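Writing a Hover-Then-Descend Pick Routine in Simulation

Last updated 15/05/2024

If you have a simulated arm that can reach a pose and close its fingers, you are much closer to bin picking than you think! The step that trips most people up is the last short stretch, when the gripper leaves open air and goes down between the walls of a crate. In this tutorial we'll build that part properly, with a hover pose, a check, and a straight descent that can be stopped halfway without drama.

I'm using Trelel for the physics and rendering, and Mullent as the motion planner. The ideas carry over to any pair of tools that give you a planning scene and a Cartesian path call, so don't feel you have to switch.

What you need before you start

A scene with an arm, a two-finger gripper, a table and an open-topped container. A planner that can tell you which two bodies are touching, by name. A way to step the simulation one tick at a time (you will use this constantly).

Step one: give the crate its own frame

It's tempting to write every target in the coordinates of the robot base. Please don't! Put a frame at the center of the crate's rim, with Z pointing up, and write every picking pose relative to that. Move the crate later and the whole routine moves with it.

In Trelel you attach the frame to the crate body, so it follows along if the crate gets nudged:

rim = scene.attach_frame("crate", name="crate_rim")
rim.set_origin("top_center")
rim.set_axes(z="up")

Draw the axes once to check them. I lost most of a January evening to a rim frame that was pointing down into the table, and the planner was very polite about telling me there was no solution.

Step two: model the walls as walls

A lot of crate models come with a single convex hull for collision. That fills in the opening, so as far as the planner knows the crate is a solid block and the fingers can never go in. Split the collision shape into five boxes, four walls and a floor. Leave the pretty mesh alone, it only matters for rendering.

If the rim flares outward, make the wall boxes as thick as the widest part of the flare. You give up a little room and get a much calmer planner in return.

Anything standing next to the crate needs a collision body too. The fingers may never go near it, but the elbow and forearm can swing wide on the way over, and the planner will happily send them through an object it doesn't know about.

Step three: plan to the hover pose

The hover pose sits 50 mm above the rim with the fingers pointing straight down. Getting there is an ordinary free-space plan, so let the planner choose whatever path it likes:

hover = rim.pose(x=pick.x, y=pick.y, z=0.050, tool="down")
path = mullent.plan(goal=hover, attempts=5)
arm.follow(path)

Note that x and y come from the pick point, so the hover will often be off to one side of the crate. That's what you want. The descent should be one vertical line with no sideways motion in it.

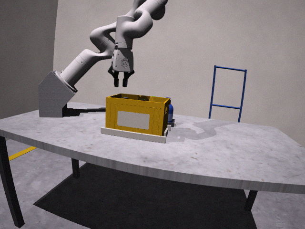
The arm at hover, fingers over the left half of the crate.

When you reach this point, pause the simulation and orbit the camera. Look along the fingers from the side and then from above. A tilt of a few degrees is hard to spot from the default view and very easy to spot from above, where you suddenly see the side of a finger instead of just its tip.

Step four: check before you go down

This is my favorite part, because it is so cheap. Before moving at all, sweep the gripper model down the descent line and ask for contacts:

hits = mullent.sweep(body="gripper", start=hover, end=grasp, step=0.002)
walls = [h for h in hits if h.other.startswith("crate_wall")]

A step of 2 mm is fine enough to catch a wall and still quick. If the list is empty, carry on. If it isn't, rotate the gripper about the vertical axis and try again. I try 3 rotations and then move on to the next pick point. More rotations rarely helped in my scenes — a point tucked into a corner is usually bad from every angle.

Leave contacts with the items out of this test. You're going in to touch them, after all.

Step five: descend in a straight line

Use the Cartesian call here, never the free-space planner. The free-space planner only cares about the end pose and may swing the wrist through the rim on its way there.

line = mullent.cartesian(start=hover, end=grasp)
if line.fraction < 1.0:
 skip(pick)
else:
 arm.follow(line, stop_on="wall_contact")

Check the fraction every time. Mullent returns a partial path without complaining, and a gripper that closes above its target looks a lot like a perception bug. Ask me how I know!

If the stop triggers, go back up the same line to the hover pose before doing anything else. Planning fresh from inside the crate is slow and tends to fail.

Things to try next

Randomize the crate's position and watch the rim frame earn its keep. Then log every skipped pick with its x and y and plot them over the crate outline. On my setup the skips bunched up along the walls, which sent me straight back to the pick-point scoring code, and that will get a page of its own.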